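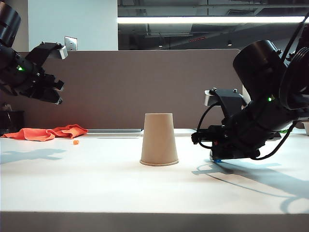
Paper cups upside down or right side up on the refreshment table?

Posted by Katia Marchetti in Events and Catering
1187 views, 3 replies

Hello everybody. I help to prepare the coffee table for a choir school in a building called Ovness. We have a white table and we use the plain brown paper cups without any print. Until now I put every cup with the opening down, like the one in my photo, since my grandmother did so with the glasses in her cupboard. In January a new colleague told me that this is wrong for paper cups, because the rim is the part that touches the mouth, and it should not stand on a table where other people put their hands and their bags.

I understand her idea, but if the cup stands with the opening up, then dust falls inside, and also people drop sugar papers and used stirrers in it before anybody drinks. Also the empty cups fall very easily when the door is open and there is wind.

My questions are these. Which way is more correct for the hygiene? If it is upside down, must I put something under the cups? And can I put them out the evening before, or does the rim become soft? The cups come in a box of 1013 pieces (I don't know why this number, it is what the delivery paper says), so I can make some tests.

Thank you for your patience with my English.

Gianni Amato
Member, 151 posts

Hello Katia. I worked many years in a canteen and I had the same discussion there. We kept the cups with the opening down, but always on something clean. A tray with a fresh paper napkin is enough. The table itself we cleaned in the morning, and then somebody would lean on it with the elbows, so I would not trust it for the rims.

For the cups that people take first, I would leave them in the plastic sleeve. Cut only one end of the sleeve, the end where the bottoms of the cups are, and lay it on its side. Then the person pulls one cup by the bottom and the fingers do not touch the rim. When you separate the cups yourself, hold them low on the side. Many people put two fingers inside to pull them apart, and this is worse than any table.

About the evening before: if the table is fully dry, the rim will not become soft. The problem is when you wipe the table and put the cups down one minute later. The rolled edge of the paper takes the water, and later the lid does not close well. I lost a full sleeve in this way at the Gbeho summer dinner. Dry the table with a second cloth, then wait, then put the cups. And please take the wiping cloth away from the table when you finish, it should not stay near the cups.

With the wind I have no good solution. Upside down they are more stable because the rim is wider than the bottom, but a strong wind takes them also like this.

grunent916
New member

just buy a dispenser. we have one on the wall and no more problem

Katia Marchetti
Original poster

Thank you to both. The dispenser I cannot have, the wall is not ours and we must put everything away after the rehearsal.

Gianni, I tried the sleeve with one end cut and it works, but the last cups go to the back and people push the whole hand inside to find them. Maybe I cut the sleeve shorter when it is half empty? For the rest I put now a tray with napkins and the cups upside down on it, and my colleague is content with this.

One more thing I forgot to ask. If a cup stood alone on the bare table for the evening and nobody used it, do you throw it away or do you keep it for pencils? I have always kept them.

Gianni Amato
Member, 151 posts

Pencils. And yes, cut the sleeve shorter, or fold the empty part under it.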